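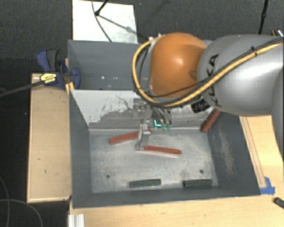

KUKA arm over the grey bin, July.

Hello Syafiqah,

Sorry this one's a bit longer than the last, but there's a fair amount to tell you. July was our busiest month on the river since the Sastitz grant started, and I'm still finding mud in my boots.

The headline figure first: we filled 261 sacks between the old ferry steps and Zultstead weir. Most of it was what you'd expect (bottles, wet wipes, crisp packets, far too much polystyrene) but the stretch behind the allotments also gave up three shopping trolleys and a garden gate. The council lorry took everything except the gate, which was too long for it. We've moved that up to the car park and I'm ringing round for someone with a trailer.

We ran three clean-ups in all. The first two went off fine. The third started at 7.30 in the morning to catch the low water, and I did wonder if anyone would come, but we had 30 people on the bank by eight — our best turnout yet! A good few were from Godinho, the packaging firm on the ring road, who gave their staff the morning off and lent us a van as well. Ataahua Faulkner set that up from their end and she's already asking about September.

Now the less cheerful bit. We still haven't got permission to work on the island. The landowner wants to see our insurance again, with the boat named on it this time, and the insurers are being slow. I've chased them twice. If it isn't sorted by the end of next month I'd like to move that part of the plan to spring, when the nesting birds will limit us to the downstream end anyway. Could you let me know if Sastitz would be happy with that? It doesn't change the total we're asking for.

Money: we're under on transport thanks to the Godinho van, and over on gloves and waders. Two pairs of waders split at the knee, so I replaced them with the heavier Stakska ones, and they do cost more. Receipts are in the shared folder, apart from the skip hire, which I'm waiting on.

The school sessions are booked for the autumn term, 13 classes so far. I'd put down ten in the bid, so we'll need more of the printed river maps — I'll get a price and send it over before I order any.

Next up is the weir pool at low water, then the footbridge. Come along if you're free, we've got spare wellies in most sizes.

All the best, and thanks again for being so quick with the second payment.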